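Foltden kraft roll and low-tack tape, used as a bench covering

Reviewed after one winter of use. Purchased at retail, full price.

The Foltden roll is a heavy brown kraft paper sold for masking floors during painting. I bought it for a different job. My bench top is softwood, it takes up oil and stain readily, and I had been sanding it back twice a year. A sacrificial covering seemed cheaper than another refinish, and the hardware store in Lodby had the paper on the bottom shelf beside the drop sheets.

The tape is Bedik, the blue low-tack grade. It is sold separately and no particular pairing is suggested on either label. I tested the two together because they were what the store stocked.

Laying the paper

The roll comes with a tight curl. Cut to length and laid curl side down, the first metre or so wants to lift at the ends. I weighted the sheet overnight with offcuts and it had relaxed by morning. Garage temperature probably matters. A second sheet laid in October, with the heater off, needed two nights.

The paper tears cleanly against a steel rule across the roll and badly along it. For lengthwise cuts use a knife with a fresh blade. The factory edges on my roll were straight enough to work as a reference, checked against a stretched string.

Colour is an even mid brown. Pencil shows well, ballpoint shows better, and chalk is useless. Full-size layouts can be drawn straight on the bench and left there until the job is finished, and I have come to value that more than the stain protection.

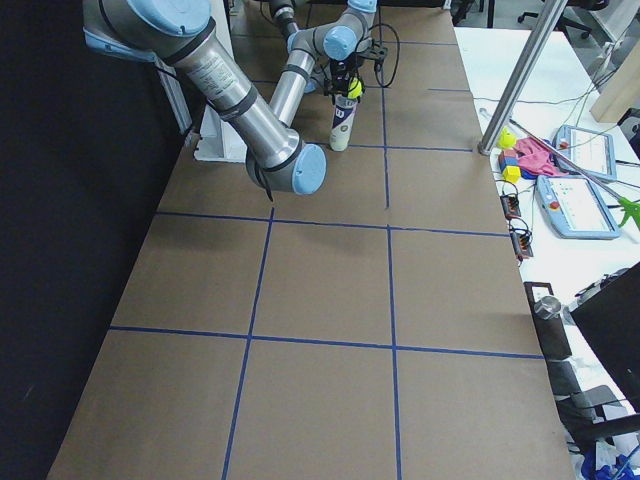
Wear is mostly at the front edge, where sleeves and clamps rub. Fold the sheet under the lip of the bench and fix it from below, and the edge lasts noticeably longer. With the paper simply cut flush I had a tear within 13 days. Folded under, the same position went the whole winter with some fuzzing of the surface fibres but no split.

Liquids

Water beads for a short while and then soaks in, leaving a cockle that never fully flattens. Mineral spirits go straight through. PVA glue skins over on the surface and can be lifted with a scraper if left to harden, usually taking the top layer of fibre with it. Two-part epoxy does not come off at all; cut out the patch and tape in another.

None of this is a fault in a paper of this type. Buyers who expect a waterproof sheet should look at the Christodoulou coated board, which I have also used. It is stiffer, sheds water properly and costs far more per metre. It is also slippery, and small parts migrate on it when the bench is bumped.

The tape

Bedik tape holds to the kraft surface better than I expected of a low-tack product. Long runs stay put if they are rolled down with a wallpaper seam roller. Pressed by thumb only, they lift at the ends after a few weeks.

Removal is the weak point. In the first fortnight it peels clean. After 3 months it delaminates the paper on every pull, slow or fast, at any angle I tried. Treat taped lines as permanent for the life of the sheet. The tape also stretches slightly under tension, so lay it relaxed and let it settle along the pencil line — pulled tight, it creeps back and bows.

Summary of ratings

Kraft roll, flatness: fair on arrival, good after weighting
Kraft roll, abrasion: good, provided the front edge is folded
Kraft roll, liquids: poor
Tape, holding: good
Tape, removal: poor after the first fortnight

I have bought a second roll and will keep using it. The core fits a standard paper cutter bracket with some play, and a turn of cardboard takes that up.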